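The Long Way Round to Nandlow

The last bus to Nandlow leaves Plarley at 11:40, and at 11:42 I was reading the timetable with great interest. It is a good timetable. It has a map on the back, and on the map is a thin gray line marked Park Path, 3,000 yards, which goes where the bus goes but without the bus.

I had on my interview shoes. I also had half a poppyseed cake from the Brumitska bakery, which I had bought to celebrate getting the job and was now carrying home as provisions. The sign at the park entrance said the path was open at all hours and that the council accepted no responsibility. I have had relationships like that. 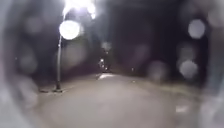

My grandmother held that a person walking alone at night should sing, so that anything in the bushes would know you were coming and could make other arrangements. I only know the words to hymns and to one commercial for Chuensuk noodles. I went with the noodles. By the third chorus something on my right had moved off through the leaves - a fox, I think, with standards.

After that I tried counting steps, which is supposed to calm you down. I got to 342 and met a bench. I sat on the bench and ate some of the cake and lost the number, and when I got up I couldn't swear which way I had been walking. Both ways had dark in them. One way had a light in it, and I remembered, or decided, that Nandlow was the kind of town that would leave a light on. 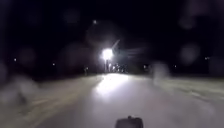

The path after the bench, with the light I had decided was Nandlow's.

It wasn't Nandlow. It was a lamp. I stood under it a while to get my money's worth. Someone had taped a notice to the pole about a lost cat, answers to Biscuit, reward 300, and I called for Biscuit in a businesslike way, because the job doesn't start until January and the rent does not know that. No Biscuit. Then came the rain, and I put the cake inside my coat.
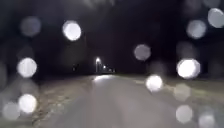

I should explain about the job. It is in the complaints office of the bus company. There were 6 of us up for it, and they asked each of us what we would say to a customer who had missed the last bus by two minutes. I said I would tell him to plan ahead. They liked that very much. I thought about it from one lamp to the next, and there were plenty of next ones, each smaller and dimmer than the one before it, going off down the path like people leaving a party. I drafted a letter in my head. It began "Dear Sir" and got less polite by the second lamp.

By the fourth I had written the reply as well. It regretted the inconvenience. It enclosed a timetable.

I ate the rest of the cake and went back to the noodle song.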